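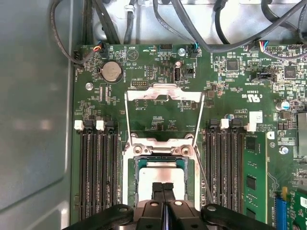
Werkstattbuch, 14. April 2018

Endlich komme ich dazu, die Akkumessungen an den Camcordern ordentlich aufzuschreiben, nachdem ich die Zettel jetzt zwei Wochen lang von einer Tischkante zur anderen geschoben habe. Kinga hat schon zweimal gefragt, ob die Tabelle fertig ist. Fertig ist sie nicht, aber es steht inzwischen genug drin, dass man etwas damit anfangen kann, und den Rest trage ich nach.

Zur Erinnerung, weil ich das in einem halben Jahr sonst wieder nicht mehr weiß: Wir haben drei Geräte auf dem Tisch, den Cleklow, den Major und den kleinen Kelline, den Jolán mitgebracht hat. Alle drei mit dem mitgelieferten Akku, vorher zweimal ganz geladen und ganz entladen, Display aufgeklappt, Helligkeit auf der mittleren Stufe, Stabilisator an, höchste Auflösung in 50 Bildern. Aufgenommen wird die große Stoppuhr an der Wand, damit man hinterher am letzten Bild ablesen kann, wann Schluss war. Das ist eine Idee von Jolán und eine sehr gute, denn auf die Laufzeitanzeige im Gerät ist beim Major überhaupt kein Verlass. Der zeigte noch 30 Minuten Rest an und war kurz darauf aus, ohne Warnton, einfach schwarz. Die letzte Datei ließ sich zum Glück noch öffnen.

Der Kelline hat mich sehr gefreut! So ein leichtes kleines Ding, und er läuft und läuft. Ich hatte ihn nach dem Auspacken ehrlich gesagt für Spielzeug gehalten (Kinga übrigens auch, sie hat es nur netter gesagt), und jetzt liegt er bei der Laufzeit vor den beiden anderen. Dafür ist der Zoom eine Geduldsprobe. Die Wippe reagiert erst auf halbem Weg und dann gleich mit voller Fahrt, ein langsames Heranfahren ist mir in zehn Versuchen vielleicht einmal gelungen. Im Bild sieht man das sofort, vor allem im Telebereich, wo auch der Autofokus anfängt zu suchen. Ich habe die Szene mit dem Bücherregal noch einmal mit Stativ gedreht, da wird es besser, aber schön ist es immer noch nicht.

Beim Cleklow gibt es wenig zu berichten — er tut, was er soll. Farben ruhig, Weißabgleich unter der Werkstattlampe eine Spur zu warm, am Fenster völlig in Ordnung. Der Ton ist der beste der drei, man hört allerdings das Klicken, wenn man am Handriemen zieht. Bitte bei den nächsten Tonproben daran denken und das Gerät auf den Schaumstoff stellen! Die Aufnahmen von gestern kann ich deswegen zur Hälfte wegwerfen.

Noch etwas zu den Speicherkarten. Die Nullville-Karten aus der neuen Packung bitte vorerst nur im Cleklow verwenden. Im Major bricht die Aufnahme damit nach einer Weile ab und es erscheint die Meldung, die Karte sei zu langsam. Mit den alten Karten passiert das nicht, auch nach dem Neuformatieren bleibt es dabei. Ob es an der Karte liegt oder am Kartenfach, weiß ich noch nicht. Ich würde gern Clip 286 noch einmal genauer anschauen, dort ruckelt es schon eine ganze Weile vor dem Abbruch, und ich meine, auch im Ton einen kleinen Aussetzer zu hören. Kinga, falls du Zeit hast, hör bitte einmal mit den guten Kopfhörern hinein, meine Ohren sind abends nicht mehr zu gebrauchen.

Offen:
Laufzeit Major wiederholen, diesmal mit dem Ersatzakku.
Dämmerungsaufnahmen im Hof, alle drei Geräte nebeneinander auf der Schiene. Die Schiene hat 2 Gewinde zu wenig, ich frage Jolán nach dem Adapter.
Ladezeiten: beim Kelline einmal mit Netzteil, einmal am Rechner.
Windschutz für das Mikrofon bestellen, der alte haart.

Die Kältemessung lassen wir bis auf Weiteres liegen, das Kühlfach ist voll, und im Juni brauchen wir die Geräte ohnehin für den Sommerkurs. Der Kelline hängt jetzt am Ladegerät, bitte nicht abziehen, ich lese morgen früh ab.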